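Dishes for a rental cabin: matching set or odds and ends?
Board: Kitchen and Table > Buying Advice

lakeside_vg
I'm furnishing a two-bedroom cabin near Riltby that will be rented out by the week starting in May. Beds and sofa are done. The kitchen is what I keep putting off. I can get a full Trusard stoneware set for 183 dollars, or I can keep picking up plain colored pieces from thrift stores and let everything mismatch. My sister says guests will think the mismatched stuff looks cheap. I'm leaning that way anyway. 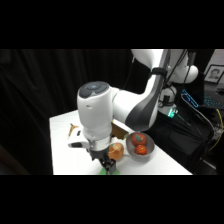
How many place settings do you need if the cabin sleeps four?
Eight of everything is a good number, so people can eat twice before they run the dishwasher.

Veronika Gasser

pottsy
Buy the set. I have had a Trusard set in my own rental for three summers and lost two bowls. Guests notice when things match, even if they don't mention it in the review.

tablefor6
I disagree with pottsy. Stoneware chips at the rim, and once a chipped plate is in the cupboard somebody will photograph it. I clean for a company that manages more than 400 units, and the kitchens that hold up best have solid-color pieces in a few shades that go together. What I would do:

1. Pick two or three colors and stay with them. Orange and a dull red work well on a white table.
2. Get cups and bowls in different colors, so it doesn't matter which ones break.

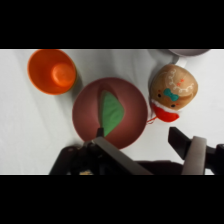

3. Keep four spares of each in a locked closet.
4. Skip anything with a gold edge. It can't go in the microwave and guests will put it there.

pottsy
Two or three colors is still a set. You're just buying it one piece at a time and paying more.

tablefor6
I'm not paying more. Thrift store bowls are a dollar here.

Adelmo M
I'm with tablefor6 on color but not on thrift stores, because you can't always tell what old glaze has in it. For food I would only buy new. Ferraro sells single pieces from open stock, so you can replace one plate without replacing the box. I went that way after a Veritz line I liked was dropped and I had no way to match it.

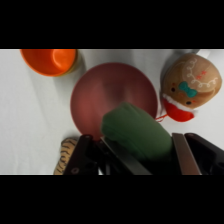
The other thing I look at is the shape of the bottom. A plate with a narrow foot rocks when you cut on it, and a tall cup with a small base gets knocked over by kids. Wide and low is better for both. Take one home and cut a piece of toast on it before you order the rest.

lakeside_vg
Open stock sounds sensible. Is plastic all right for the cups? I was thinking of it for the deck.

pottsy
Plastic for the deck, glass inside. Plastic holds the smell of coffee and it goes cloudy.

Adelmo M
I use plastic for both and replace them every spring. For bowls I stay with one size that works for cereal, soup and salad.

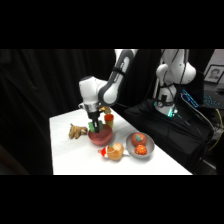 Two sizes sounds useful, but the small ones end up holding keys and bottle caps, and then people ask where the cereal bowls are. A serving bowl is separate — get one big one and leave it on the top shelf.

tablefor6
Agree on the single size. Also measure the dishwasher rack first. Deep bowls take up two slots in the narrow machines.

lakeside_vg
Measured it last night and the rack is narrow, so shallow bowls it is. I'm ordering one Ferraro plate to try on Friday. Still not sure about the cups.

pottsy
Still think you should buy the set. Let us know how the plate is.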